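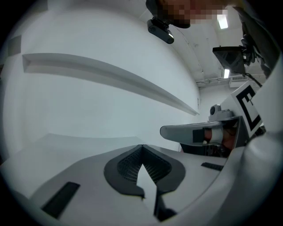

I came to rowing late, at 41, and badly. My first winter with the Clukia club was mostly blisters, and I've since become a bore on the subject of hand care. Patricio Troncoso, who coaches our Thursday crew, swears by metho and patience (ouch!). I'm a tape person myself. White tape around a fingertip, like the one poking through that grey plastic jaw, is my whole philosophy, and I'll happily go through a roll a week in November when the regatta's on.

You get used to the 5 a.m. starts, sort of. We row 6 kilometres up to Gallardo and back, and by then I'd eat the oars. 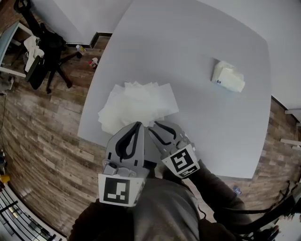
Which brings me to brekkie, my favourite part of the sport by miles! Egg and bacon rolls, too much barbecue sauce, everybody talking over everybody about who caught a crab at the bend. Put out a proper pile of napkins, I say, white paper ones fanned out near the edge of a big light grey table, where sticky hands can grab them. Tomato relish is welcome too, and Patricio's is the one to ask for.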